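Two grippers, one ear of corn

Last updated: 2024-03-22

Friday, second coffee, and Nipon Ratanaporn is already swapping fingers. Soft set off, hard set on. 58 tries with each, same arm, same fixed camera looking across the counter. The Tredden is the soft one, fat silicone pads. The Matura has two stiff jaws and costs less. Corn sounds easy. Its not. Rows of kernels, a taper toward the tip, and it lies at a slant with the tip up past the rim of the plate.

"The plate is the problem," says Sze-wing Hung, who wrote the controller. White plate, low rim. Come in too flat and the jaws hit the rim first.

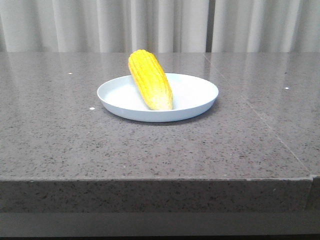
The score so far

Tredden dropped 2. Matura dropped 16, most of them at the pale, thick end — Hung blames the camera, which has a harder time with cream on white. Ratanaporn blames the jaws. They have had this argument since October.

A wider jaw from Kouris is on order. Untill then the soft pads stay on the arm, and the next round starts after lunch.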